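Dreduvgate open day, Staden

Got there late, Monday traffic, so missed the welcome talk and the coffee. The line at the gate was already back past the bike racks. Over 822 people signed up this year according to the girl with the wristbands. Bring boots next time. I did not.

Tour group 5, led by Hannelore Heitmann, who has run the paper sorting side for years and talks fast. Good, I write fast. Main points as I got them: the town's paper comes in before 7, cardboard gets pulled first, then newsprint, then the mixed stuff no one wants. Pizza boxes are still the big headache. Greasy ones go out, clean lids stay in, so tear them in half at home. Glossy flyers are fine. Reciepts are not.

Then the bale yard. Stacked higher than my van, smells like a wet library. One kid asked if you could live in there and got a serious answer (no, mice). The Jivameo stand had notebooks made from the recycled stock, bought two, a bit rough under a fountain pen but ok with pencil.

Lunch was soup and bread, cheap, seats hard to find. Leonie Wegener did the afternoon talk on what the fees pay for. Dry, but she took every question, even the angry one about collection days.

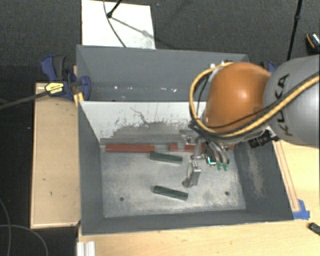 Gray metal bin with its off-white sloping panel, scuffed low down.

Left at four. Parking lot a mess. Next one is in April, sign up early if you want teh morning tour.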